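Leaving walnuts in the shell out at room temperature — how long?

Posted in Pantry & Storage
by maluvgate, Monday, 7:42 pm

We got two big bags of walnuts from my wife's uncle in the fall and they have been sitting in the kitchen ever since. It's March now. The ones I cracked last night tasted fine to me but my wife says they're bitter. How long do you all keep them out before they go in the freezer?
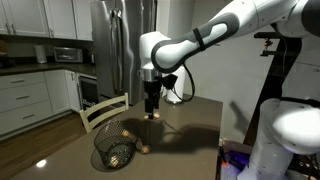
The house stays at 68 most of the day, a bit warmer when the oven is on. One bag is mesh and the other is paper. I haven't noticed a difference between them yet.

clunari wrote:
In the shell they should be good for 6 months if they were dried right. That's the real question. Did he dry them or did he hull them and bag them the same day? If they went in the bag damp, the bitterness could be early mold and I would toss the lot.

maluvgate wrote:
He says he dried them on screens in the garage for two weeks. No mold that I can see. The meats are light tan and they snap.

petersen_ridge wrote:
If they snap they're dry enough. Bitter is usually just the skin. Some trees are worse than others. Toast them at 325 for 9 minutes, rub them in a dish towel and most of it comes off.

I don't agree with 6 months on the counter though. I lost over half a sack that way. Mine were by the stove and they smelled like old paint by February. Now everything gets shelled and frozen before Christmas.

clunari wrote:
By the stove is your problem. I keep mine on the basement stairs where it's 50 and I eat them into May.

petersen_ridge wrote:
He said 68 and warmer with the oven on. That isn't your basement.

clunari wrote:
Fair. Then I'd move them this week. But I still wouldn't shell the whole batch. Freeze them in the shell if you have room. They keep better and you only crack what you need.

Lærke Briem wrote:
Room is the catch. Two big bags in the shell would fill my whole freezer. Shelled, they come down to 3 quart bags or so, flat, and they stack. I don't thaw them for baking, they go straight in the dough.

For the taste argument, crack one from each bag and both of you try them without knowing which is which. Rancid has a smell. Plain bitter doesn't.

maluvgate wrote:
Did the test after supper. No smell on either one. She still calls the paper bag ones bitter, I can't tell. I'm going to toast a tray of those and shell the rest over the weekend.

silulari wrote:
Does the same go for pecans? Mine are still in the shell from Thanksgiving.

petersen_ridge wrote:
Pecans go off faster for me. Freeze them now.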